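Geagea Community Help > Outdoors and Travel > Trail Safety

Someone I know is overdue from a hike, how long do I wait before calling it in?

Posted by plarkmont_newbie
Viewed 2662 times

Ok so this is partly over already but I want to know for next time. My brother in law went up the Drodesley loop in April, said he'd be down by 4 pm. By 7 we had nothing. Phone straight to voicemail. My sister wanted to call the sheriff right then, I said give it till morning because I always heard you have to wait 24 hours before someone counts as missing. We argued about it for an hour in the kitchen.

He walked out at 9:40 pm, wrong trailhead, sore knee, no headlamp. Took a spur that isnt on the old map. Fine in the end. But I feel sick about it because if he'd been hurt I would have been the one who said wait.

So what is the actual rule? Who do you call, 911 or the park office or what? And what do they want to know when you call? We didn't have his route, not really. I couldn't have told you what color jacket he had on. Also does it cost anything if they go out and he turns up on his own, because that was part of the argument too and I'm not proud of it.

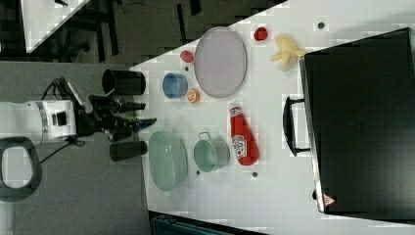 ridgewalker_geagea
There is no 24 hour rule. Please forget you ever heard it. You can report someone the minute you have good reason to worry, and for an overdue hiker dark plus no contact is plenty of reason. Call 911 or the sheriff's non-emergency line if you're really unsure, tell them "overdue hiker" and name the trail. In most places out west the county sheriff runs search and rescue, in a national park it's the rangers, but dispatch will sort out who gets it. Don't spend an hour finding the right office. The park office at Drodesley closes at 5 anyway and the voicemail is not checked at night.

Things they asked me when I called one in a few years back:

Full name, age, height, build, hair
What he was wearing, incl. shoes. Shoe size and tread if you know it – trackers use that
Where the car is, make and plate
Route he planned, and the one he talks about wanting to do some day
When he left, when he said he'd be back, last text or call and what it said
Medical stuff, meds, how long he can go without them
What's in the pack: water, food, light, extra layer
How much hiking he's done and what he does when he's lost (sits down? keeps walking?)
Dog with him or not
Phone carrier and battery level if known

You won't have all of it. Call anyway. They'd rather get half a report at 7 pm than a nice full one at breakfast. First thing they usually do is send a deputy to see if the car is at the trailhead, which takes almost nothing and settles a lot of these calls right there.

About money – depends on the state. Most volunteer teams don't charge, a few states can bill if you were reckless. A helicopter ambulance is a different thing and that can be a real bill. I would not let any of that slow down a call. If he walks out by himself you phone dispatch back right away and say so. That part matters, people forget it because they're busy hugging and yelling, and meanwhile there's a team up there in the dark looking for a guy who's eating soup.

Also one person should stay by the phone. Keep the line free. Don't have the whole family drive up there and walk over the tracks around the car. I've seen that happen, it's a mess, and then one of the cousins is late getting back and you've got two searches.

trailmix224
Agree with above mostly. Search starts from the last place anybody knows he was, and every hour the circle gets bigger. So earlier is better, that's all there is to it.

What we do in our house, after a scare of our own. Paper on the fridge before anybody goes out:

1. Trailhead and where the car will be parked. Plate number written down, not "the gray one".

2. Route, with the name that's on the current map. The spur you mention was added after the Flinelis burn, a lot of the older maps dont show it and it drops you on the Plarkmont side. Probably what got him.

3. Two times. The time you expect to be out, and the time we pick up the phone and call. Ours is 5 hours apart for long days, less in winter, and for a kid I'd make it zero. The point is you agree on the second one ahead of time so there's no arguing in the kitchen.

4. Picture of yourself at the car before you start, sent to whoever is home. Clothes, pack, shoes, all in one go. Snap the bottoms of the shoes too. Takes ten seconds. 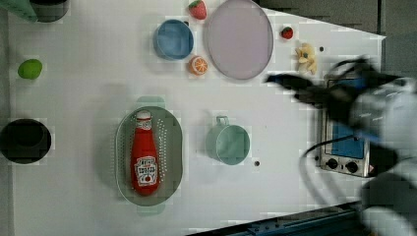 5. What's in the pack. Whistle, headlamp, spare battery, something warm, something bright. A cheap whistle carries way farther than your voice and you don't go hoarse.

6. What you'll do if you get turned around. Ours is stop, stay put, stay near open ground. Someone who keeps moving is a lot harder to find. Last summer up by Flinelis they had up to 224 people looking for a man who kept on walking, and he was 500 yards off the road for part of it. They did find him, cold and hungry.

Text 911 works in a lot of counties and a text will sometimes go thru when a call won't. If he'd had one bar for a second on the ridge a text could have got out. Newer phones can do satellite SOS too, have him look in the settings BEFORE he goes, it needs open sky and it's slow.

Don't beat yourself up over the 24 hours thing, it's from TV. Everybody thinks it.

plarkmont_newbie
Thank you both, printing this. My sister has read it and would like it noted that she was right. Didn't know about calling back when they turn up, or the shoe thing. He says the sign at the spur was down when he came thru, anyone know who to report that to?

ridgewalker_geagea
Drodesley park office, day number's on the board at the lower lot. Tell them which junction.

hillside_mo
just buy a gps. my uncle has one never been lost once

trailmix224
GPS is good but it does nothing for the people at home if they dont know where you went. Batteries die. Do both.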